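Ticket: right arm stops at drawer, cell Budska
Status: open
Reported by: Consuelo Restrepo

The right arm goes into protective stop during the drawer task. It reaches the cabinet, starts to pull, then halts with a force limit error. Left arm unaffected.

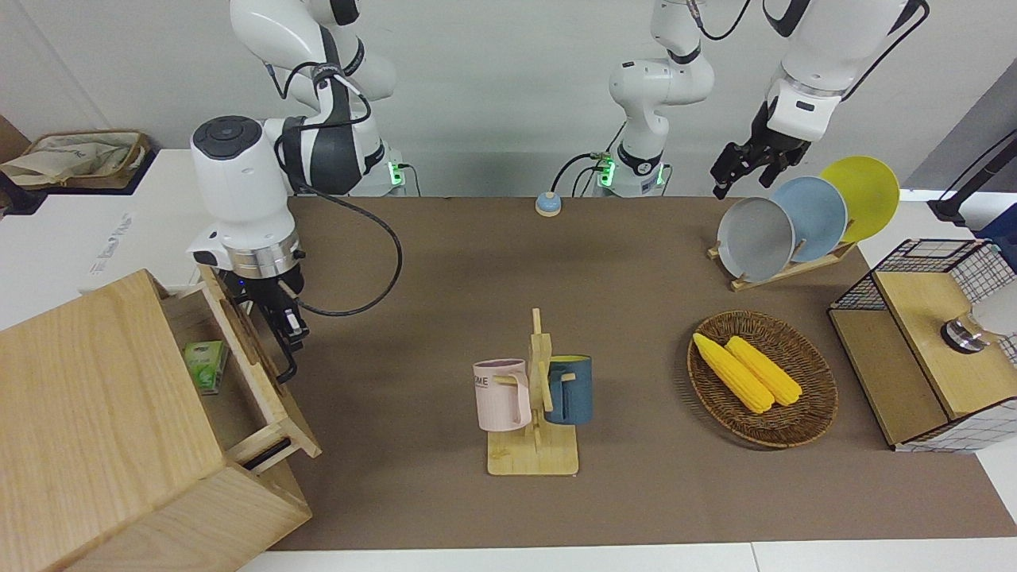

It first did this in August, after the Rirkar update. Since then I have had it on most long runs, usually 30 minutes in. Restarting the controller clears it for a while – then it comes back.

Tried so far:
Gripper re-homed, no change.
Speed cut to 60 per cent, fault still occurs.
Drawer runners checked by hand, no sticking.
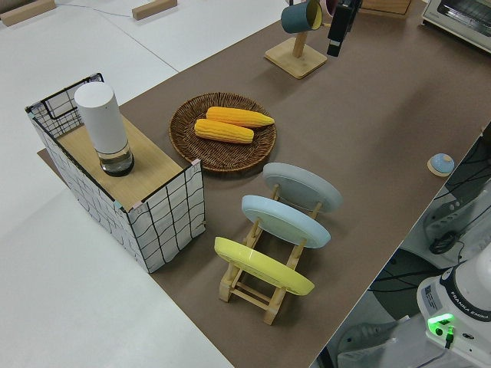

Echeverría: Please check the payload setting before anything else. The update put ours back to the default, and we had the same error until we entered the gripper mass again. Send the log too.

Payload was at default. Corrected and saved, log sent to Jellska. Two runs since, one stop – leaving this open.

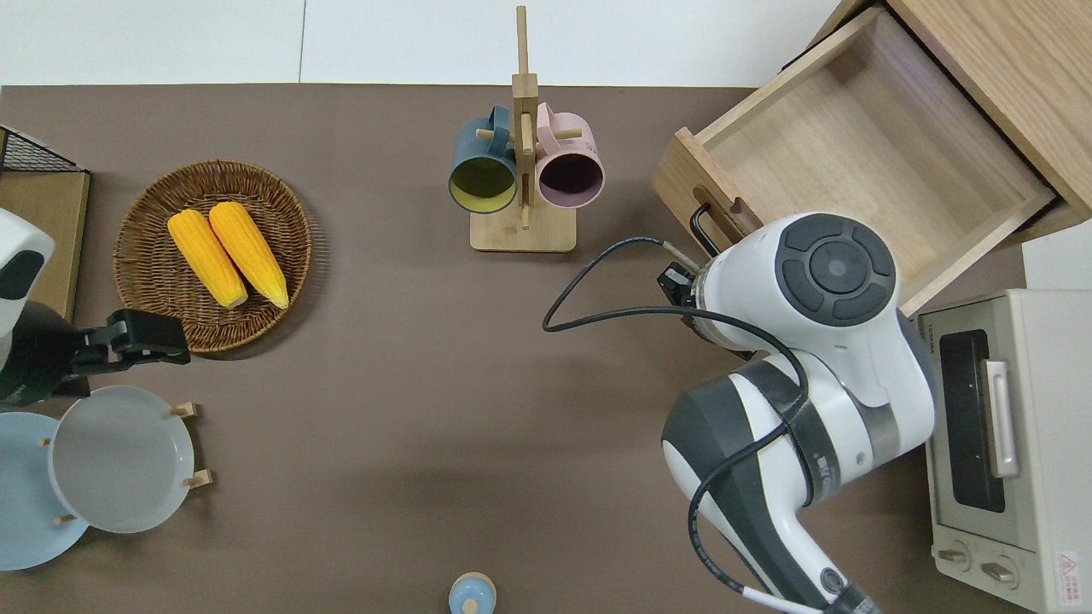
Right arm at the drawer handle, left arm by the corn basket.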